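3.2. Desgaste de la superficie y legibilidad de las piezas

En la segunda parte del estudio nos interesamos por las superficies sobre las cuales se realizan las actividades de construcción con bloques grandes. La literatura sobre juego constructivo describe con mucho detalle las piezas, pero habla poco de la mesa. En nuestras visitas a la ludoteca Grutamora, realizadas en mayo, observamos que las mesas con más años de servicio presentaban rayas finas, marcas de roce y pequeños restos de suciedad, y que los educadores las consideraban todavía adecuadas para el uso diario.

Registramos 116 sesiones de construcción, con una duración máxima de 50 minutos cada una. De estas sesiones, 90 se hicieron sobre superficies de color oscuro y las demás sobre superficies claras. Las piezas eran bloques de tamaño grande, en su mayoría de dos por dos, y se entregaban siempre sueltas en una bandeja. La codificación fue hecha por dos personas (Shim y Mahlangu) de manera independiente, y los desacuerdos se resolvieron con un tercer codificador (Donati).

Para cada sesión anotamos tres aspectos: la orientación de las piezas no utilizadas, el número de piezas en cada torre y el contraste entre el color del bloque y el fondo. Este último aspecto resultó más difícil de valorar de lo que habíamos previsto. Una superficie mate no devuelve la luz de forma igual en toda su extensión, y las zonas con muchas rayas paralelas pueden verse casi blancas desde ciertos ángulos. En consecuencia, el color nominal de la mesa no es suficiente para describir el fondo, y decidimos codificarlo en la zona inmediata a cada pieza (véase la Figura 4). 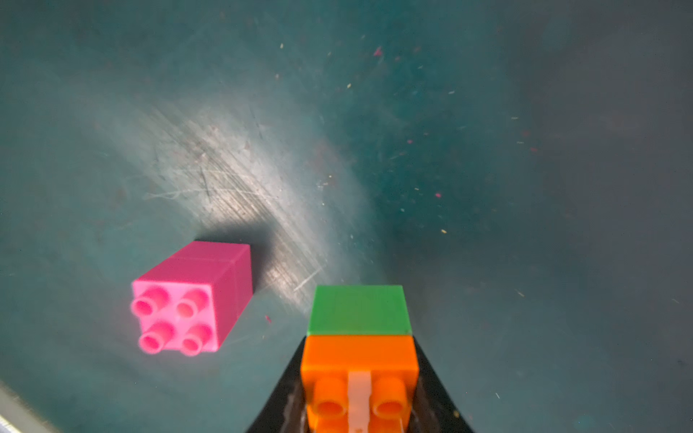 Figura 4. Bloque rosa de dos por dos, tumbado, y torre de un bloque naranja y uno verde, sobre superficie mate rayada con reflejo diagonal.

El bloque rosa de la Figura 4 se codificó como «tumbado», porque su cara de cuatro botones no mira hacia arriba. La unión entre el bloque naranja y el verde se codificó como «alineada», categoría que exige que los bordes de ambas piezas coincidan. Los casos con un desplazamiento visible se asignaron a la categoría «parcial», que se analiza en el apartado siguiente.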